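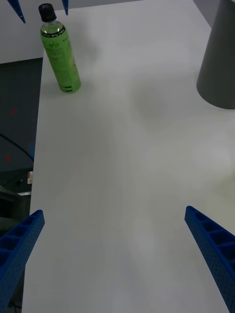
3. Bench rules and how we got to them

Section 2 covered the control code. This part is the rules we worked to, because the marking guide wants "evidence of safe and repeatable practice" and we had plenty of arguments on that.

Started with the lab induction sheet. Two pages, mostly about closed shoes and food. Fine for soldering, not much use for two grippers that can reach the same table. So we wrote our own, called it the Nostlow sheet after the project, and taped it up at the operator's desk. Version 4 is what's below. Versions 1 to 3 are in the appendix, don't read them too closely.

3.1 Before power

Walk the whole bench, both sides. Cables off the walking line and not under a chair leg.
Table cleared of everything except what's on the trial card. Pens, phones, hex keys, all of it.
E-stop pressed and released once, by the person who'll be holding it. Not by their mate.
Fingers checked by eye for cracks. Anything split goes in the reject tub and gets written down, even if it "still works".
Bottle caps done up tight. We do liquids last in the session, electronics under the table are not ours.

3.2 Setting out objects

Objects start at the far end of the table, well apart. Originally we let people put them wherever, and the logs were a mess, no way to compare one run with the next. Now the card says which side and which way the label faces.

Jaws start fully open with nothing in them. If a run starts with something already in the grip it's void, doesn't matter how good it was. Second gripper stays parked up over the far side until the first one has let go and backed off.

Nobody reaches in to straighten an object while the motors are live. This was the rule people hated most. It costs you a stop, a reset and a re-home for a bottle that's turned a bit. Still the rule.

3.3 Speed and force

Capped in software, and the cap lives in a file the operator can't edit from the run screen. We had it as a slider at first. Bad idea, slider got moved. Our supervisor wanted it locked and she was right.

The Kastolier controller has its own limit as well, set lower than ours during setup and then matched afterwards. Worth checking both, as the lower one wins and you can spend an afternoon wondering why your change did nothing. (We did.)

3.4 Logging

Every run gets a line. Good, bad, aborted, void. 312 runs on the sheet by the end of October, of which 99 were void under the rules above. That looks terrible but most are from the first fortnight, before the trial card existed. We kept them in the file and marked them, deleting voids is how you end up with results you can't defend.

Run files are kept for 365 days on the Owino drive then wiped. Ask before copying anything to a personal laptop.

3.5 Comparison with outside guidance

We read the Vuvodberg workshop code alongside ours. It's written for a full cell with fencing, so a fair bit dosn't apply to a table in a teaching lab. Things we took from it: one named person on the stop, no changes to limits mid-session, and a written handover when crews swap. Things we left: the lockout tag system. Would be good to have. Ran out of time.

3.6 What didn't work

The handover note. People wrote "all good" and went to lunch. Changed it to four tick boxes and one line for faults, bit better.

Floor marks. Tape lifts when the cleaners come through and then you don't know if it's in the right spot or not. Next group should measure off the table leg and write the distance on the card.

Version numbers on the sheet itself. At one point there were two diferent version 3s on the wall. Put the number in the header, bin the old copy the same day.

Results by object type are in section 4, with the void runs listed seperately.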